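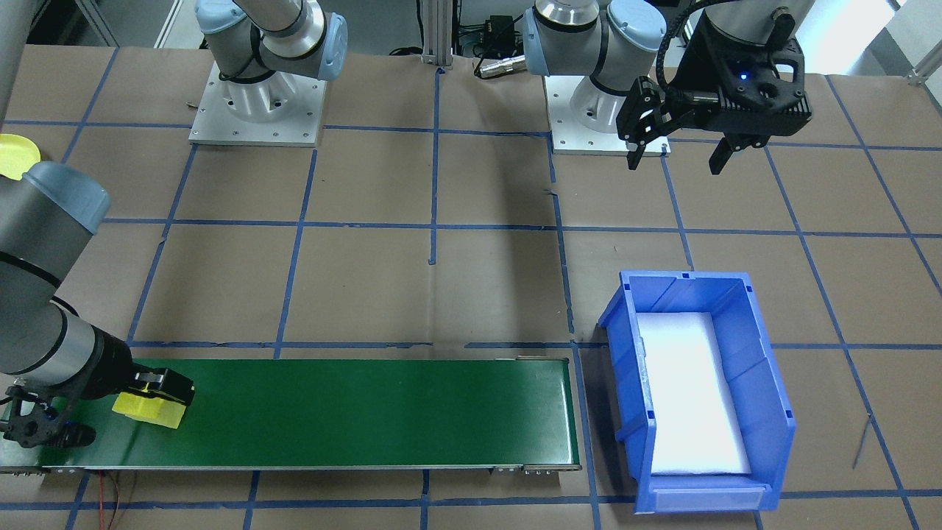

Robot operators wanted, Pullis site

Losinmont is looking for patient people with steady hands to join the group that teaches our two-arm cells by showing them how a job is done. You drive the arms, we record the run, and the learning system picks up the movement from many runs like yours. We have 2,251 good examples of pick-and-place so far and we'd love your help with the next lot!

The work

You'll guide a gripper to a coloured block on a short conveyor and aim for the blue bin at the end of it, then reset and go again with the block in a new spot. Some runs use the first arm, some the second, and a few use both. The tape grid on the table is there so you can vary your starting positions properly -- we care a lot about variety. Fumbles get labelled and kept as well, so please don't be shy about them.

Sessions run 30 minutes with a proper break after each, and nobody does more than 7 in a day.
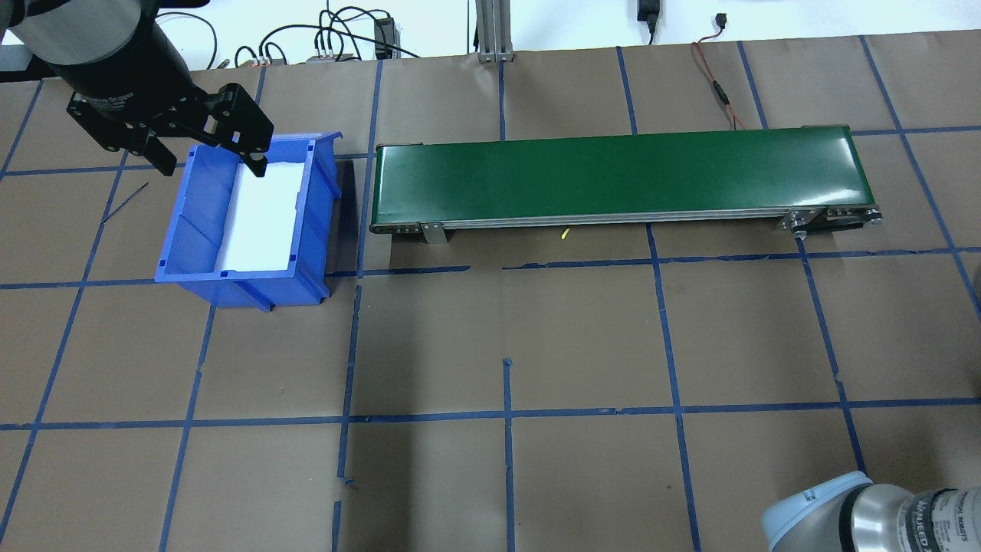

Dayana Bermúdez: I came in from a bakery and had never touched a robot. My first afternoon was slow and I dropped nearly everything, but by the second week I was arguing with people over the best angle for coming in over the rim. You do need to like repeating yourself a bit.

Who we'd like to hear from

You don't need a degree or any programming. Gamers, sewers, crane drivers and model builders have all done well at this. You should be comfortable on your feet, able to write a short, clear note when a run goes wrong, and happy to be told your grip is drifting.
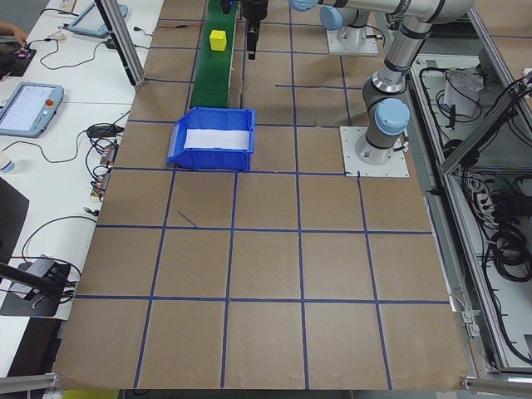 Training takes two paid days with Gudrun Fuchs and covers the teach pendants, the emergency stops and our labelling program. After that you'll be rostered for 20 hours a week, mornings or evenings, starting in July.

To apply, send a page about yourself to Somkiat Jaidee at the Pullis front office. Tell us about something fiddly you've learned to do with your hands -- we read those first.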